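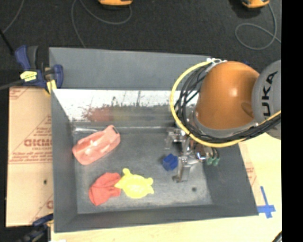

Gulham Teaching Systems helps people show robots how to do handling work. Our staff guide a robot through a task by hand, or operate it from a control station, and the motions recorded in those sessions become the material from which the robot learns. Picking mixed objects out of a bin is one of our main subjects. A soft red item crumpled against a yellow turtle-shaped toy, with a small blue block close by, asks a good deal of an operator: each piece has its own shape, and fingers that suit the block may not suit the cloth-like piece beside it. We believe that the judgment a person brings to such a moment can be recorded, studied and passed on.

## Our history

The company was founded by Arne Ostermann and Đạt Lý, who met while working on packing lines at Eichhorn. Mr. Ostermann was responsible for keeping the cells running. Mr. Lý wrote the programs. Each change of product meant another round of programming, and the people who had packed the goods by hand for years were seldom asked how they did it.

Their first project together was a handle with a force sensor, mounted at the wrist of a robot, so that a packer could take hold of the arm and lead it through the work. The first version was heavy and tired the operator quickly. The second was lighter and is still in use in our training room. Remote control came later, at the request of a customer whose parts had sharp edges and who did not wish to have anyone standing next to the arm.

We moved to our present building on Flustach Road in December. It has 3 teaching cells, a training room and a workshop where fixtures and gripper fingers are made.

## What we do

**Hand guiding.** The operator holds the arm and moves it through the task at a reduced speed. We use this method for insertion, wiping, and any work in which the feel of contact matters. Operators are asked to repeat a motion until they can do it without hesitation, and only then do we begin recording.

**Remote demonstration.** The operator sits at the Vosta station, our own control desk, and directs the arm with a pair of hand controllers. We prefer this method for bin work – a person leaning over the bin would block the view from above, and would soon have a sore back.

**Review and labeling.** Every recorded attempt is watched by a second member of staff before it is accepted. Attempts that fail are kept and marked as such. A dropped object followed by a sound recovery is often of more use to us than a clean pick, and our reviewers are trained to note where the recovery begins.

**Operator training.** Customers may send their own employees to us. The course covers safe conduct in the cell, both methods of demonstration, and the review process. No background in programming is required.

## How we work

A typical project begins with a visit to the customer's site. We watch the task being done, speak with the people who do it, and borrow a set of the goods. We then agree on a number of demonstrations. A simple pick-and-place task may call for 200. Mixed bins call for more, and our usual starting figure is 400, divided among several operators so that the record does not reflect the habits of one person.

Objects are placed in the bin by someone other than the operator. The placement is changed after every attempt, including attempts in which nothing was picked up. Toys, blocks and cloth pieces are used in the early weeks of most bin projects, and the customer's own goods are brought in afterward. Walls and corners receive special attention, as an object lying close to a sloped side leaves little room for the fingers.

Operators work at the station for limited periods and then change places with the reviewer. Mr. Lý introduced this practice after comparing recordings from the start and end of long sessions. The later ones were slower and contained more small corrections.

## Our records

Our archive now holds 4,000 accepted demonstrations. Each is stored with the method used, the gripper fitted, the type of object and the reviewer's notes. Recordings made for a customer belong to that customer and are not used in other projects without written consent. Names of operators are replaced by a code before any material leaves the building.

## Our people

Arne Ostermann directs the company and remains in charge of the workshop. Đạt Lý leads the teaching program and reviews every new operator's first week of recordings himself. Our operators come from many trades, among them packing, sewing, dental work and watch repair – manual skill is the first thing we look for when we hire, and technical training is provided after that.

## Visits and inquiries

Prospective customers, teachers and student groups are welcome to visit the training room by appointment. Closed shoes are required and long hair must be tied back. Persons interested in working as operators should write to the teaching office at Flustach Road and include a short account of any manual work they have done, paid or unpaid.

Page last revised July 18, 2019.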